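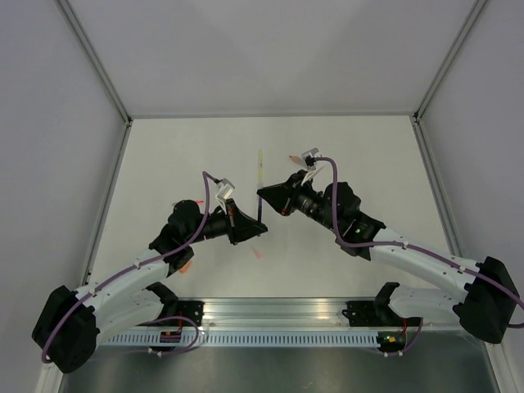 Budget lines for a second two-arm cell, October submission

mslanina
Our capital request closes in October and I have to submit a complete list for a second cell at the Erkisbridge site. Same configuration as the first: two table-top arms facing each other inside a white enclosure, shared front rail, camera on each wrist. The task is handling and sorting pens, markers and highlighters. The arms are already quoted through Alent and I don't want to reopen that. I need to know what people forget to put on the form. Current draft has arms, grippers, enclosure, cameras, one workstation, freight. Contingency is set at 10 per cent.
Miloslav Slanina

torqueledger
10 per cent is low for anything with custom brackets. We use 20 per cent on a first build and 10 on a repeat, and yours is only a repeat if the drawings were kept up to date. Were they?

mslanina
Mostly. The camera brackets were revised after the drawings were issued.

torqueledger
Then it's a first build for budget purposes.

kerf_and_burr
Disagree. Two brackets don't turn a cell into a prototype. If you pad the contingency line, finance will cut it and you'll have nothing to point to. Put the brackets in as their own line with a machining quote and leave contingency at 10.

paddock9
We run a similar cell on stationery and small packaging. These are the lines that were missing from our first request, in the order they caused trouble:

1. Cable management. Wrist cameras mean a long run down each arm, with slack at the wrist and again at the base. Price spare leads in the correct length, plus ties and clips. Generic leads from the stores cupboard were too stiff for us and pulled on the connector at full wrist rotation.

2. Fingers. The tapered type is good for slim barrels, and you can hold a pen upright between the tips without much fuss. Check clearance with the other gripper close by, camera and bracket included, before you order spares. Ours came in pairs only. Also allow for pads, as smooth clear plastic is the worst case for slip.

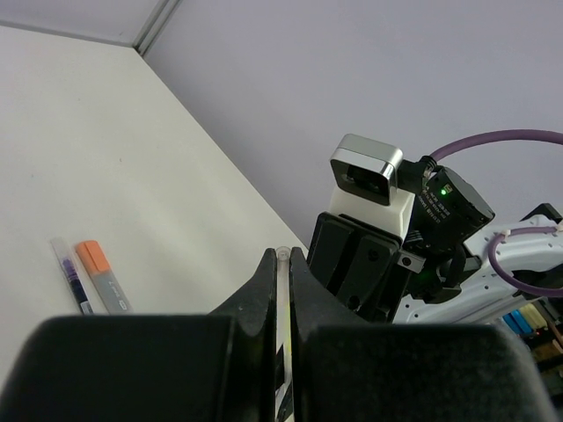
3. Consumables. Nobody wants to sign for pens out of capital, so ask for an operating line. Buy mixed types: slim and wide, clear caps and opaque, round and flat bodies. A flat highlighter and a round pen are different grasp problems and you need enough of both.

4. Lighting. White walls and a white top are easy to light badly. We spent more on diffusers than on lamps. Get the electrician's time quoted as well.

5. Spare camera. One per cell, same part number, same firmware. The Plisow unit we use was $2098 with the bracket and lead, and the supplier quoted 38 days. We had no spare and lost all of it.

kerf_and_burr
38 days for a camera is a supplier problem. I wouldn't build a budget around it.

paddock9
It was in the written quote. I'd build a budget around that before I'd build one around optimism.

mslanina
Item 5 is useful. I had assumed spares would be shared between cells. Was the $2098 before tax?

paddock9
Before tax, and before freight to a regional address.

lowgear_lab
Question on the enclosure. Is it costed as a bought item or as extrusion and panels with your own labour? We did the second with the Hou profile system. Materials were cheap and the labour was invisible until our technician's hours were audited.

mslanina
Extrusion and panels, own labour. Labour isn't on the form.

lowgear_lab
Put it on the form, even as an in-kind line. Otherwise the cost per cell looks better than it is and you'll be held to it for the third one.

torqueledger
Seconded. Also list the floor panel and the front rail separately from the enclosure. They take the load and need to be flat. Wall panels don't, and can be a lower grade.

kerf_and_burr
Agree on the rail. Still not agreeing on 20 per cent.

mslanina
Revised draft as of 26th September: brackets as a separate line with a machining quote, one spare camera, leads and ties, finger pads, diffusers, in-kind labour, rail and floor panel split out. Contingency stays at 10 because the unknowns are now itemised. Consumables moved to operating. I still need a figure for recalibration time after a camera swap, if anyone has logged it.

paddock9
Logged it for the left arm only. I'll dig out the sheet and post the hours.

Contact the moderators | Copyright remains with individual posters | Back to top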